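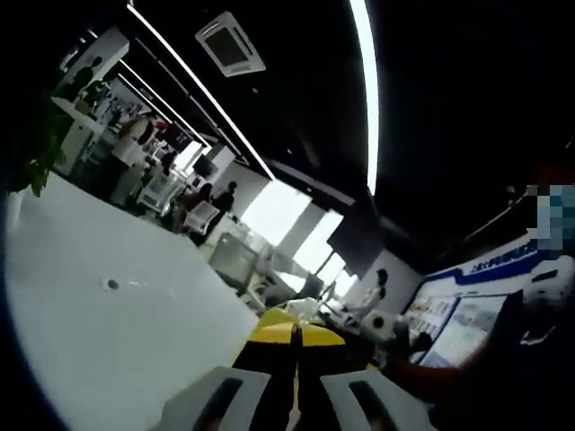
Gripper at the white table, Remberg office

Gripper check, Jullell unit. Checked by Catarina Louro.

Fault: jaw slips under load. Skarnaten calls it fixed – I don't.

Pads seated: yes, by eye only.
Jaw closes evenly: not proven. 20 cycles asked for, 7 logged.
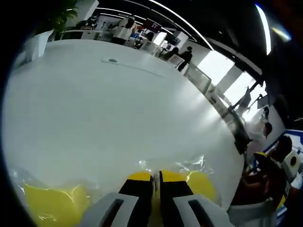

Page last changed: December 23, 2020

Bagged items: hold. Clear plastic is a poor test of grip.
People near table: keep hands out of the jaws.
Release: refused.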